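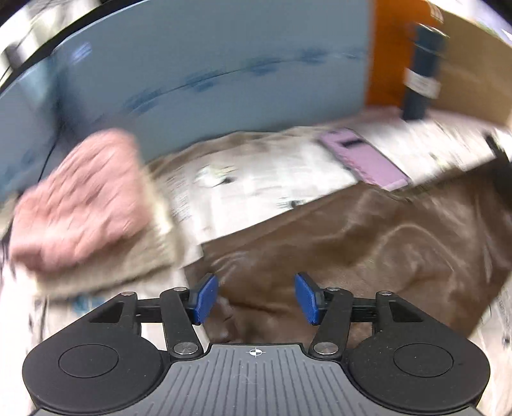 *Pale patterned fabric on a bed-like surface.*

I don't buy most of what gets said about face masks, hand creams and the rest of it. A few bathroom shelf habits do seem worth keeping.

## Nail polish that has gone thick

Skip the remover trick. It thins the polish for one coat and then ruins the bottle. Two drops of proper thinner, roll it between your palms, wait.

Kai Kramer swears by storing polish in the fridge. I tried it from April on with a Dellon red and saw no difference.
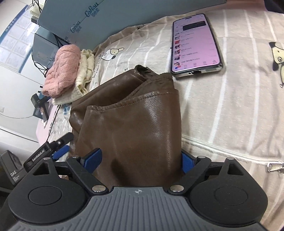
## Lotion pumps that quit early

Cut the tube or unscrew the pump. My 100 ml Jollov bottle had four days of lotion left in it. Scrape it into a clean jar with a lid and use that up first.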